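Shared kitchen and crockery: minutes of the July meeting

Present: Pallavi Nishad (chair), Kerttu Saarinen, Yvonne Tunstall. Apologies: Pushpa Kashyap. Meeting opened at 14.10.

1. Previous minutes
Agreed as a correct record, with one change. The mug total under item 4 should read 72.

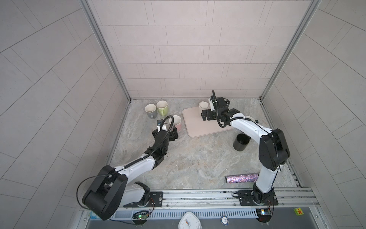 Kerttu Saarinen
Minutes secretary

2. Worktop
YT reported crumbs on the marble-patterned top, mostly on the left half. The top is to be wiped before any mugs are set out. Mugs waiting to be moved stand at the back left, as now. Skalero has quoted for resealing the surface. PN to ask whether the price includes the joint along the wall.

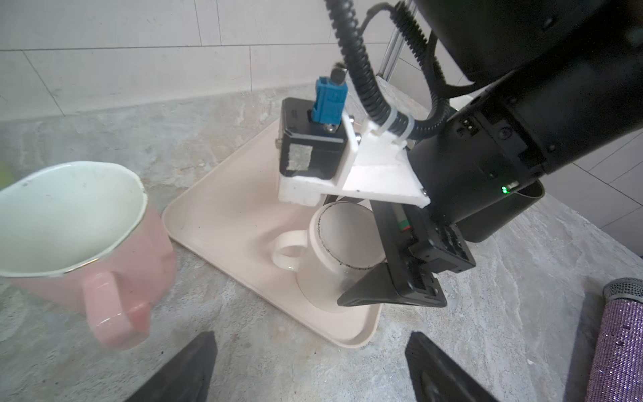 Last changed: July, 16.35

3. Stained mugs
The white mug with the dark stained rim was discussed. YT proposed a soak in Olard powder, then a second look. Agreed. The pink mug with the gold rim has small dark specks on the inner glaze. KS to find out if these are marks or chips. Chipped mugs are to be withdrawn. Gold-rimmed pieces stay out of the microwave; notice to be reprinted.

4. Stock
Count on the shelves: 83 mugs, against 72 at the last meeting. The extra pieces came from the upstairs cupboard. Target remains 51. Surplus to be offered to Rana House in the first instance. PN to write.

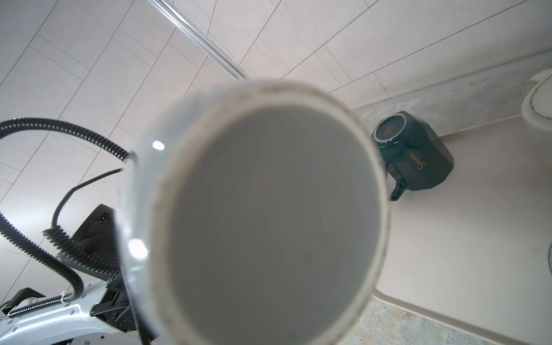
Reading time: 2 minutes

5. Odd pieces
The dark green mug marked "Simple" matches no set. KS asked that faceted mugs be kept together, as they do not stack. Agreed. Mugs left upside down on the worktop are to be turned upright before they go on a tray.

6. Trays
Turnero can supply a second tray of the same size. YT prefers a raised rim; PN has no objection. Order approved, to be charged to the kitchen budget, which stands at 800 before this purchase.
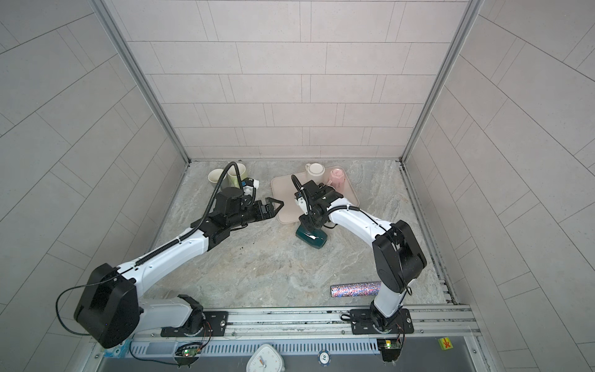
7. Loading of trays
PK had sent a note asking for one rule on how trays are loaded. The present wording says only "cups on tray". YT said this leaves too much open, and pointed to the pale pink cup lying on its side next to the upright white one. New wording agreed: all cups upright, handles clear of the rim. KS to amend the sheet by the sink.

8. Any other business
None. Closed at 14.55.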